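Stiklow Teach Kit (two arm)
Trimthorpe > Teaching gear > Hand guiding and remote

In stock. Ships from the Trimthorpe workshop, allow a few days extra in April, we're stocktaking.

What it is

Kit for showing a two-armed robot a job, either by taking hold of the arms and moving them or by driving them from a pair of remote handles. You do the job a few times, the kit records joint positions, hand opening and the head view together, and you get one file per go. No coding to record. Bit of coding if you want to do anything clever with the files afterwards.

Works with most upright machines that have two arms and hands with fingers. Also fine with plain two-jaw grippers, pick "jaw" in the setup screen or the close command comes out backwards.

In the box

Remote handles, left and right, with finger triggers
Foot switch (start / stop / bin that one)
Recorder unit with power lead
Black stepped mat, for marking where things go
Grey open-top basket with mesh sides
Cable set, long
Printed quick start, one sheet

Not in the box: table, robot, screen. Any screen will do.

Two ways to teach

By hand. Put the arms in slack mode, hold at the forearm not the fingers, move slowly. Good for reaches and for getting the wrist angle right. Poor for anything where your own arm ends up in front of the head camera, it will be in the recording and you'll regret it.

By remote. Stand behind or to one side, handles on, press the foot switch. Robot copies you at a scale you set. Most people finish up here for pick and place. Start on half scale. Full scale feels nice but you overshoot a lot in the first hour.

You can swap part way through a session but not part way through a go. Stop, swap, start again.

The starter task

Bottle from mat to basket. It's the first one in the quick start and we'd do it even if your real job is something else entirely, it shows up most wiring and scale faults straight away.

Mat flat on a pale table, to one side. Basket on the other side. Bottle on the mat, part filled, cap on tight. One hand picks, other can steady the basket or stay out of it. Keep the basket the same way round each time for the first batch, then start turning it a little. Same with the bottle, shift it about on the mat once the plain version is going well.

A see-through bottle is a fairly hard thing for a camera, so if it's giving you grief do the first batch with a box or a tin and come back to it. Wipe the table down as well. Hairs and specks show up on white.

How many goes

Depends on the job. Our own starter set is 207 good goes by remote, and comes with the kit to load and play back. The mixed set (remote plus hand guided, basket moved about) is 333 and is a free download once you've registered the recorder. Don't mix yours in with ours unless the table height matches, we've had a few people do that and then ring us up confused.

Bin the bad ones. Fumbles where you recover are worth keeping, fumbles where the bottle goes on the floor aren't.

Spec, short version

Recorder weight: 325 g
Handles: 5 buttons each plus trigger
Recording: joints, hands, head view, foot switch marks
File type: open, layout is in the download section
Storage: internal, or plug in your own drive
Power: mains only

Which version do I want

Stiklow is the standard one, this page. Preltia is the same recorder with no handles, hand guiding only, cheaper, fine for schools and small shops. If you have a Pfister mount allready the Stiklow handles hang straight on it, no adaptor. Older Pfister mounts with the round post need the collar, sold seperately.

Before you switch on

Clear the floor behind the table, you will step back at some point without thinking. Stop button within reach of whoever isn't holding the handles. Two people for the first session please. Slack mode means the arms can sag, so have hold of them BEFORE you press it.

Zero the handles every time you sit down or change over. Takes seconds. Skipping it is the usual cause of "the left arm's gone odd".

Returns and spares

Unused, boxed, within the month. Handles are sealed, don't open them, we can't take them back if the tape is cut. Mats and baskets sold singly on the spares page. Trigger springs too, they do wear. Foot switch swap is free in the first year, keep the order number.
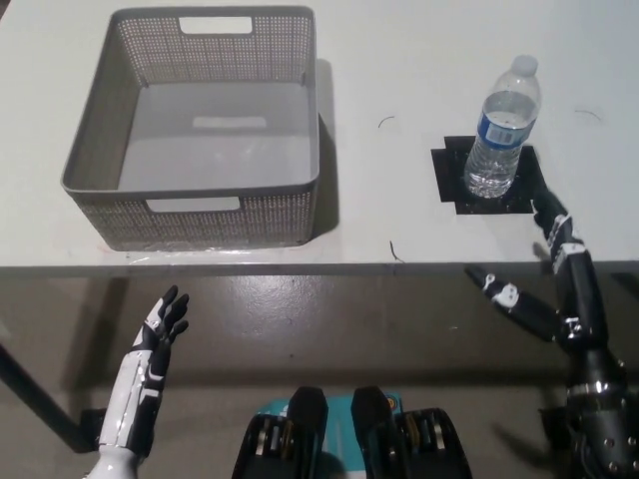
Can I record with just one handle if I only need one arm?
Plug in the one you need and set the other side to "park" in the setup screen. The parked arm holds still and is saved in the file as not moving, so you can still play the go back on a two-arm machine.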